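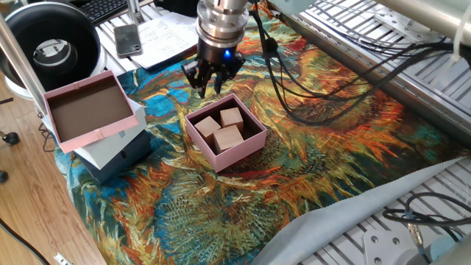
Crafts > Little Boxes > Gallery

Pink Boxes and Wooden Cubes

I've had a soft spot for small boxes for years, and these pink ones are my current favourites! The cloth is the sunflower one, very Van Gogh, all orange and teal and blue — I love it far too much to keep it in a drawer. Click on for more.

Three cubes in the pink box, with a bigger pink one on top of the stack to the left. The navy box at the bottom of that pile is lovely too (I'd happily have a whole shelf of navy).

One cube in, one cube out on the cloth. I like how plain the wood looks against all that swirly colour.
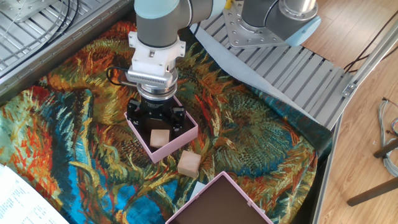

More from the Fandel shelf

Ribbon tins and button jars go up in September.

88 likes | 3 comments

Previous Next Gallery Contact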